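Can a robot clear my table yet?

October 5, 2021

Short answer, no. Longer answer, sort of, if the table is inside a computer.

Been going down this hole since June, when Iraklis Liapis gave a lunchtime talk at work and said clearing up after a meal is harder than welding a car door. I laughed. Then went home and looked at my own kitchen table. Cereal bowl, mail, one sock, half a banana. OK, fair point.

So I've been reading and watching whatever I can find. Most of the work happens in simulation first. Cheaper, nothing breaks, and you can run the same pickup 800 times overnight while you sleep. The arm gets a table and some stuff and has to figure out how to get hold of each thing. Sounds easy untill you think about how different the things are. A mug has a handle. A ball rolls. An avocado is slippery and you can't squeeze it like a block. 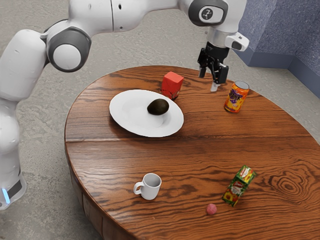

Simulated table, simulated lunch. Mug, juice box, soda can, avocado on a plate.

The plate is the one I keep thinking about. Two fingers, flat plate. Where do you grab? By the rim I guess, but then the avocado goes for a ride. Avocado first, then plate. My kid worked that out at age 3 and still drops it.

And the juice box lying there tilted. I'd just scoop it up without looking. A machine has to decide which way to turn its wrist.

Asked Godelieve Lambrechts about it (she did warehouse picking stuff at Drindeo for 4 years) and she says bins of identical boxes, fine, solved, boring. Mixed junk on a table, come back later. She wouldn't say how much later. I pushed. She changed the subject to her tomatos.

Would I buy one? If it did dishes, yes, tomorrow. If it only moves a can from left to right, no thanks, I have a cat for that.

More when I've read the Okura paper, it's long. Dinner now.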